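Cellule bi-bras Trirkham – point d'avancement
Destinataire : Azucena Ponce
Rédaction : Jummai Eze
25 décembre 2022

Désolée pour le format, je rédige entre deux essais. L'essentiel d'abord : cellule remontée, les deux bras sous tension, calibration faite à droite, à moitié faite à gauche. Budget tenu pour l'instant. Un point bloquant (la main gauche), voir plus bas.

Ce qui a été fait

Repose du bras droit après remplacement du joint de poignet. Bride nettoyée, vis changées, serrage au couple en croix, repris le lendemain. Pas de jeu au comparateur. Pince deux doigts remontée, ouverture et fermeture réglées sur la course complète. L'ancien réglage fermait trop fort, on marquait les boîtes.

Câble du bras droit : nouvelle longueur. L'ancien tirait sur le connecteur dès que le poignet passait au-dessus du coude. Maintenant il y a une boucle, ça passe, mais il faut encore la brider. Colliers commandés chez Fuson, pas reçus.

Bras gauche : main multi-doigts refixée, module de poignet rebranché, firmware remis à la version d'avant l'été. La version suivante faisait tomber la liaison toutes les deux ou trois heures, on n'a pas cherché plus loin. A reprendre avec Vultden quand ils répondront.

Compteur au moment de la remise en route : 1 515 cycles. Au relevé de ce matin : 2 245. Deux arrêts d'urgence entre les deux, les deux côté gauche.

Réglage en cours

On travaille les positions d'approche sur la table, avec le plateau noir à insert blanc et l'étui noir. Pince droite grande ouverte au-dessus du plan, main gauche au ras de l'étui. Les reprises de points se font une par une, au pendant, c'est long mais on n'a pas mieux tant que la calibration gauche n'est pas propre.
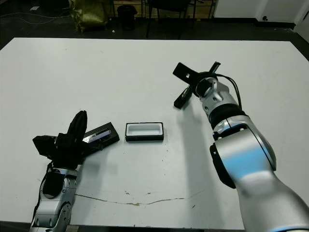 Réglage des approches, main gauche contre l'étui, pince droite ouverte.

Le plan de travail est marqué (une ligne brunâtre en travers, quelques points sombres). Sans effet sur la mécanique. Par contre l'étui a une bande réfléchissante qui gêne la détection sous l'éclairage du plafond, on perd le contour une fois sur trois. Essai prévu avec un éclairage latéral diffus, matériel déjà au labo, donc pas de dépense.

Ce qui bloque

La main gauche. L'index ne revient pas toujours à zéro après une prise. Défaut intermittent, donc pénible. Câblage contrôlé, alimentation contrôlée, restent le capteur ou le bloc d'articulation. Sani peut prendre la main en atelier mais demande un bon de commande avant diagnostic. Merci de me dire si je peux l'engager, je ne lance rien sans ton accord. Si la main part, on continue à droite seul, la partie bi-bras est gelée pendant ce temps.

Entretien

Fiche hebdo remise en place : serrage des brides, état des câbles, nettoyage des doigts de pince à l'alcool, sauvegarde des paramètres. Elle n'était plus remplie depuis le printemps, ce qui explique en partie le joint. Pièces à garder en stock : un jeu de patins pour la pince, un câble de poignet complet. Le devis suit.

Suite

Finir la calibration gauche. Brider les câbles. Essai d'éclairage. Ensuite seulement la série longue, les deux bras ensemble, qu'on vous avait promise pour cette période et qui glisse. Objectif réaliste : avril, si la main est revenue d'ici là. Je mets à jour le tableau de suivi dès que j'ai la date de Sani.

J. Eze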